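공개 시연 행사 진행 보고

수신: Fometti 지원사업 담당
발신: Jondunden 작업동 운영팀
작성: Till Stöcker
작성일: 2025년 12월 14일

1. 보고 범위

이번 보고는 지원 과제 중 공개 시연 항목에 한정한다. 하반기 장비 구매 내역과 인건비 집행은 별도 정산서로 이미 제출했으며 여기서는 다시 다루지 않는다. 공개 시연은 지난 5월 계획서에 적은 대로 작업동을 외부에 개방하고, 손으로 드는 그리퍼로 작업 동작을 기록하는 과정을 방문자에게 직접 보여 주는 행사다. 계획서에서는 강당 발표와 작업동 견학을 절반씩 넣기로 했으나, 준비 과정에서 강당 발표를 짧게 줄이고 작업동에서 보내는 시간을 늘렸다. 변경 사유서는 행사 전에 담당자에게 보냈고 회신을 받았다.

2. 준비 경과

작업동은 평소 기록 작업을 하는 공간이라 방문자를 들이려면 동선을 새로 잡아야 했다. 출입구를 한쪽으로 통일하고, 작업대 앞에는 바닥 테이프로 대기선을 표시했다. 처음에는 방문자가 작업대 사이를 자유롭게 오가도록 할 생각이었다. 그러나 예비 운영을 해 보니 사람이 기준 마커 앞에 서 있는 동안 위치 추적이 자주 끊겼고, 시연자가 동작을 멈추고 비켜 달라고 말해야 하는 일이 반복됐다. 그래서 조를 나누어 한 조씩 안내하는 방식으로 바꾸었다.

시연용 물품은 평소 쓰던 것에서 골랐다. 형태가 단순한 상자나 컵만 놓으면 과제의 어려움이 잘 전달되지 않는다는 의견이 내부에서 나왔다. 이에 따라 겉면이 매끈하게 반사되는 물품과 끈이 달린 물품을 목록에 추가했다. 이런 물품은 잡는 지점을 정하기 어렵고, 들어 올린 뒤에도 흔들리기 때문에 손으로 드는 그리퍼와 사람 손의 차이를 설명하기에 알맞다.

그리퍼는 모두 행사 전에 분해해 청소하고 손가락 부분의 마모 상태를 점검했다. 한 대는 손가락이 닫힐 때 한쪽으로 조금 치우치는 현상이 있어 시연에서 제외했다. 해당 장비는 Tuhiwai 쪽 정비 담당에게 보냈으며 아직 돌아오지 않았다. 남은 장비로 운영하는 데 지장은 없었으나 체험 순서를 기다리는 시간이 조금 길어졌다.

안내 인력은 내부 인원으로 구성했다. Ayuba Sulemana가 작업동 안내와 시연을 총괄했고, 본인은 접수와 강당 발표를 맡았다. 안내문은 전문 용어를 줄여 한 장으로 만들었다. 초안에는 데이터 처리 단계가 길게 들어 있었는데, 예비 운영에 참여한 사무동 직원들이 읽다가 멈추는 부분이 모두 그곳이어서 대부분 덜어 냈다.

3. 행사 당일 운영

사전 신청자는 308명이었고 실제 방문자는 235명이었다. 신청 후 오지 않은 인원의 상당수는 오전 첫 시간대에 몰려 있었다. 그날 오전에 비가 내린 영향도 있었겠으나, 첫 시간대를 너무 이르게 잡은 점이 더 컸다고 본다. 오후에는 대기 줄이 복도까지 이어진 때가 있었고, 이때는 강당에서 발표를 한 차례 더 진행해 인원을 나누었다.

발표에서는 과제의 목적과 지금까지의 일정을 설명했다. 사람이 그리퍼를 손에 들고 물건을 집고 옮기고 내려놓으면 그 동작이 영상과 위치 정보로 남고, 이 기록을 모아 로봇의 동작 학습에 쓴다는 내용이다. 로봇 팔을 직접 움직여 기록하는 방식과 비교해 작업 속도가 빠르고 장소를 옮기기 쉽다는 점도 함께 설명했다. 질문 시간에는 이렇게 모은 기록을 다른 모양의 그리퍼에도 쓸 수 있느냐는 물음이 여러 번 나왔다. 현재 과제 범위에서는 같은 형태의 그리퍼만 대상으로 한다고 답했다.

작업동 시연은 네 부분으로 구성했다. 시연자가 먼저 과제 하나를 처음부터 끝까지 수행하고, 같은 과제를 방문자 한 명이 맨손으로 해 본 뒤, 그리퍼를 들고 다시 해 본다. 마지막으로 방금 남은 기록을 화면으로 확인한다. 맨손으로 할 때와 그리퍼를 들었을 때의 차이를 몸으로 느끼게 하는 순서이며, 안내문을 읽지 않은 방문자도 이 순서를 거치면 질문이 구체적으로 바뀌었다.
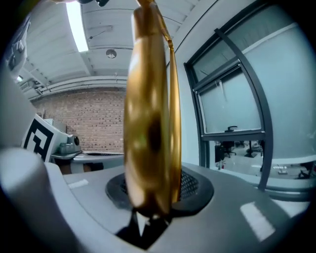 체험에 참여한 방문자들이 가장 자주 한 말은 손목이 생각보다 빨리 피로해진다는 것이었다. 우리 작업자들도 같은 의견을 내고 있으며, 현재는 연속 작업 시간을 정해 두고 교대한다. 그다음으로 많았던 것은 거리 감각에 관한 이야기였다. 손가락 끝이 자기 손보다 앞에 있으니 물건에 닿는 순간을 가늠하기 어렵고, 처음에는 대부분 너무 일찍 오므리거나 물건을 밀어 버린다. 몇 번 반복하면 나아지지만 개인차가 크다.

초등학생을 데려온 가족이 예상보다 많았다. 그리퍼 손잡이는 성인 손에 맞춰져 있어 아이들이 한 손으로 다루기 어려웠고, 시연자가 아래에서 받쳐 주는 식으로 진행했다. 이렇게 하면 조마다 시간이 늘어난다. 오후 중반부터는 어린이 체험을 별도 작업대로 옮기고 부드러운 물품만 놓았다. 계획에 없던 조치였지만 이후로는 대기 시간이 눈에 띄게 줄었다.

같은 분야 종사자도 적지 않았다. Jenix에서 온 방문단은 기록 품질을 어떻게 판정하는지에 관심을 보였고, Ayuba Sulemana가 판정 기준표를 보여 주며 따로 설명했다. 판정은 물건이 손에서 빠졌는지, 동작 중간에 위치 추적이 끊겼는지, 시작과 끝이 온전히 담겼는지를 기준으로 한다. 방문단은 내년에 실무자 교환을 검토하고 싶다는 뜻을 밝혔다. 아직 문서로 오간 것은 없다.

4. 시연 중 남은 기록

당일 시연과 체험에서 남은 동작 기록은 모두 723건이다. 방문자가 수행한 기록은 동의서를 받은 경우에만 보관했고, 동의하지 않은 경우에는 화면 확인 후 그 자리에서 삭제했다. 앞의 건수에는 삭제한 기록이 들어 있지 않다.

방문자 기록은 학습용 자료에 넣지 않는다. 숙련도가 고르지 않고, 주변에서 말을 걸거나 다른 사람의 팔이 화면에 들어온 경우가 많기 때문이다. 다만 처음 그리퍼를 잡은 사람이 어디에서 실수하는지를 보여 주는 자료로는 가치가 있어, 신규 작업자 교육 교안을 고치는 데 활용할 예정이다. 교안의 현재 판은 손가락을 여닫는 연습부터 시작하는데, 당일 모습을 보면 접근 방향과 거리를 먼저 익히게 하는 편이 맞아 보인다.

반사가 심한 물품의 경우, 조명 위치에 따라 기록 화면에서 물건의 윤곽을 구분하기 어려운 일이 있었다. 평소 작업에서도 알려진 문제다. 천장 조명을 일부 끄고 진행해 보았으나 이번에는 다른 물품이 어두워져 원래대로 돌렸다. 조명 확산판을 설치하는 방안을 두고 견적을 받고 있으며, 비용은 기존 소모품 항목 안에서 처리할 수 있다.

5. 문제와 조치

위치 추적 중단은 조별 안내로 바꾼 뒤 많이 줄었지만 없어지지는 않았다. 대기선 앞쪽에 있던 사람이 사진을 찍으려고 몸을 내밀면 마커가 가려졌다. 다음 행사에서는 대기선을 더 뒤로 물리고, 뒤에서도 볼 수 있게 화면을 하나 더 걸 계획이다.

배터리 교체 순서에도 혼선이 있었다. 충전이 끝난 것과 쓰던 것을 같은 상자에 담아 두어, 방금 뺀 배터리를 다시 끼운 일이 두 차례 있었다. 체험이 잠시 멈춘 것 외에 다른 피해는 없었다. 행사 다음 날 상자를 둘로 나누고 색을 달리한 표시를 붙였다.

안전사고는 없었다. 물품 하나가 바닥에 떨어져 깨졌고, 도자기 컵이었다. 체험용으로는 깨지는 물품을 쓰지 않기로 했으나 시연용 바구니에서 섞여 들어갔다. 현장을 바로 정리하고 나머지 도자기 물품은 모두 창고로 옮겼다.

소음에 관한 의견도 있었다. 작업동은 천장이 울려 조 둘이 함께 들어오면 설명이 잘 들리지 않는다. 휴대용 마이크를 쓰면 기록에 음성이 크게 남아 권하지 않는다. 한 번에 한 조만 들이는 원칙을 유지하되, 조와 조 사이 간격을 조금 넓히는 쪽으로 조정하겠다.

6. 방문자 의견

퇴장할 때 의견지를 나누어 주었고, 회수율은 높지 않았다. 거의 5장 중 한 장꼴로 돌아왔다. 돌아온 의견지는 대체로 체험 순서에 만족한다고 적었으며, 불만은 대기 시간과 주차에 집중되었다. 강당 발표가 짧아서 좋았다는 의견과 더 길게 듣고 싶었다는 의견이 함께 있었다. 후자는 대부분 업계 종사자로 보인다.

직접 적은 문장 가운데 업무에 참고할 만한 것이 있어 옮긴다. “그리퍼를 들고 있으면 다른 손을 어디에 두어야 할지 모르겠다.” 현재 작업 지침에는 한 손 과제에서 나머지 손의 위치에 관한 내용이 없다. 작업자마다 허리에 대거나 작업대를 짚는 등 제각각이고, 작업대를 짚으면 화면에 손이 들어가기도 한다. 지침에 한 줄을 추가하기로 했다.

7. 예산 집행

공개 시연 항목의 집행액은 승인액 안에 있다. 강당 발표를 줄이면서 음향 임차료가 남았고, 이 금액은 안내 표지와 바닥 테이프, 어린이용 체험 물품에 사용했다. 항목 간 이동은 협약서에서 정한 한도 이내이므로 별도 승인 대상이 아니다. 영수증 사본은 정산서에 첨부한다. 정비 중인 그리퍼의 수리비는 청구서가 도착하지 않아 이번 집행액에 포함하지 않았다.

8. 다음 기간 계획

내년 상반기에는 규모를 줄인 견학을 운영하려고 한다. 불특정 다수를 대상으로 하는 행사는 한 번으로 충분하고, 이후에는 학교와 협력 업체를 중심으로 적은 인원을 받는 편이 작업 일정에 주는 부담이 작다. 행사 준비와 정리에 들어간 기간 동안 일반 기록 작업이 멈췄다는 점도 고려했다. 밀린 작업분은 연말까지 따라잡을 수 있을 것으로 예상하며, 늦어질 경우 미리 알리겠다.

교육 교안 수정은 Ayuba Sulemana가 맡는다. 초안이 나오면 신규 작업자에게 먼저 적용해 보고, 결과를 다음 보고에 싣는다. 조명 확산판은 견적을 비교한 뒤 작업대 한 곳에만 시험 설치한다.

Fometti에 요청드릴 사항은 두 가지다. 첫째, Jenix와의 실무자 교환을 과제 활동으로 인정할 수 있는지 검토를 부탁드린다. 인정이 어렵다면 자체 비용으로 진행할지를 따로 판단하겠다. 둘째, 방문자 동의서 양식에 기록 보관 기간을 명시해 달라는 의견이 있었으므로, 지원 기관 차원에서 정한 기준이 있으면 알려 주시기 바란다. 회신을 받을 때까지 방문자 기록은 외부로 반출하지 않고 작업동 내부 저장장치에만 둔다.

첨부: 작업동 동선도, 방문자 안내문, 동의서 양식, 의견지 정리본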